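September 16, 2024

Woke at five with the sourdough on my mind, which tells you what sort of year it's been. Then remembered that I gave the sourdough up in January and that the thing on my mind was the choir.

We are singing in Fetton in a fortnight. We are not ready. Rigoberto has moved the tenors to the left side so that they can hear the piano, and now the basses can't, and the basses have started to wander down about a tone by the end of the Latin piece. It happens so gradually that you only notice when the piano comes back in and it sounds as if somebody has let themselves in by the wrong door. Rigoberto's view is that we should drop the piano from that section. My view is that we should drop the basses, but I am married to one.

I should write down how the rest of yesterday's rehearsal went before I improve it in the retelling.

Got to the hall early to help with chairs. Elvia Chávez was already there with a thermos and her coloured pencils, marking up everybody's breaths. She has a system. Green is a breath, orange is a sneaky breath, purple is a place where you will want to breathe and mustn't. My page three is almost entirely purple. I asked her whether she'd thought about the over-sixties and she said the over-sixties were who she'd been thinking about, and that we'd been gasping through the Bidholm setting like people getting out of a lake.

The Bidholm is lovely, I'll give it that. It is also in 7/8, and I can't count to seven any more. I could when I was a girl. I go one two, one two, one two three, and then I think about something else for an instant, and it's gone past like the bus. Arnaldo Figueiredo stands behind me and taps it on his folder, and I have started to depend on the tapping, so that when he went out to move his car I came in a whole bar early on the word "silence." Loudly. Rigoberto put down his hands and looked at the ceiling for a while.

Tea break at half past. The lemon slice was from the good bakery and vanished in the usual direction (second sopranos). I had a conversation with Isauro Esquivel about his knee, or rather I was present at one. He's been told to swim. He doesn't care for swimming. He's considering getting in the pool and standing there, and seeing if that counts. I said that was more or less what I'd been doing in the altos since 2011.

Then the business part, which is where it always goes sour. The hire of the hall in Fetton is 1,000 dollars, up from whatever it was last time, which Macario says was 650 and Elvia says was 700 with heating. There was a long detour about whether we had heating last time. I remember being cold. Arnaldo remembers being too warm, but Arnaldo was wearing the blazer. We have 3,057 dollars in the account, and the piano tuner hasn't been paid, and neither has the woman who did the posters, and somebody would like new folders. It's always folders. You could offer this choir world peace and a hand would go up at the back about folders.

The posters have the soloist's name wrong, by the way. One letter. I spotted it and have decided I didn't.

Macario Hinojosa wants us to record the concert. He has a nephew with microphones. The last time there was a nephew with microphones we ended up with forty minutes of the front row unwrapping lozenges, and very faintly, as if from the next suburb, some Fauré. He assures us it is a different nephew. The motion was carried, mostly by people looking for their coats.

After the break we did the second half standing, without copies, which Rigoberto springs on us when he feels we've been enjoying ourselves. It's remarkable what you know and what you don't. I had the whole of the Donance folk song, all five verses, including the one about the ferryman that we're not even doing. I had none of the Bidholm. I opened and shut my mouth in what I hoped was 7/8. Beside me Elvia was singing every note, and giving me a small nudge with her elbow at each entry, and I followed the elbow, and we got to the end. Rigoberto said, "Better," in the voice my mother used for report cards.

And then the last chord. I do want to put this down, since I've spent a page complaining. The hall has a cheap ceiling and a fridge that hums a flattish B, and it was getting on for ten, and half of us had colds. But on that last chord the basses were, for once, where they'd been asked to be, and the sopranos floated up off the top and didn't push, and the whole thing rang. You could feel it in the back of the chair. It lasted four seconds or so and then the fridge cut out, as if out of respect, and we all stood there looking at our shoes. Isauro said, "Well, we'll never do that again," and we did it again and we didn't.

Drove home with the window down. He hummed his part the whole way and I said nothing about the pitch, which I'd like noted somewhere.

So, today. I've promised myself half an hour of practice each morning until the concert, 15 minutes on the Bidholm and the rest on whatever I like as a reward. This morning's went as follows. Couldn't find my glasses. Found my glasses. Couldn't find the pitch pipe, and used the kettle, which whistles something near an E. Sang page three through the purple bits and had to sit down. The dog left the room at the key change, and I can't fault his ear.

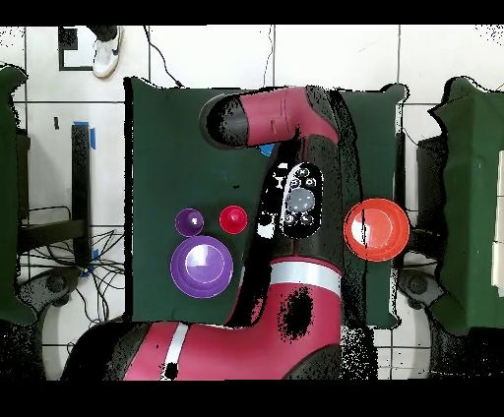 I tried counting it while doing the washing up, on Elvia's advice. She says you have to get it into the hands and stop letting the head interfere. So it was plate plate, plate plate, fork fork fork. It worked rather well until I ran out of forks. I did manage the whole of the middle section once without stopping, and was so pleased that I went on into the next piece and sang the tenor line by mistake. It suits me better than the alto, to be truthful. I may raise this. I may wait until after Fetton and raise it by email.

Phone call from Macario at eleven. The bus. There is a question of the bus. If we all drive to Fetton we'll need to park, and the parking behind the hall is being dug up, and the nearest alternative is the supermarket at Cuevas, from which it is a twenty-minute walk in concert shoes with the possibility of rain. A bus would take the lot of us, folders and blazer included, but a bus costs money and see above. He wanted to know how I felt. I said I felt strongly in favour of the bus and strongly against paying for it, and he said that put me with the majority.

He then read me the programme notes he's written. They come to 3,000 words. The entire concert is seventy minutes with an interval. I suggested, as kindly as I know how, that people like to look at the stage now and again, and he said he'd already cut the section on the composer's schooling. There was a silence in which I think we were both grieving, for different reasons. I've offered to "have a look at it," and I'll be doing that with the garden shears.

Letter from the dentist. Rain by two, brought the washing in, half of it too late. Made soup from the end of the pumpkin and overdid the nutmeg.

I keep coming back to those four seconds. I've sung in one choir or another since I was nine and I could probably count the times it's rung like that without taking my socks off. You spend all those evenings on hard chairs, arguing about heating, and driving home in the dark with somebody else's descant stuck in your head, and every few years the thing goes off in your hands. Then they read out the balance of the account and you help stack the chairs.

He's in the shed now, running the Latin. I can hear it from the kitchen. He started on the right note, I checked it against the kettle, and he's going down as steadily as a lift.

Must remember: throat lozenges (the unwrapped kind, for the front row). Black tights. Ring Elvia about the breath in bar forty, which she's marked green and orange both, and I'd like to know if I'm allowed to enjoy it.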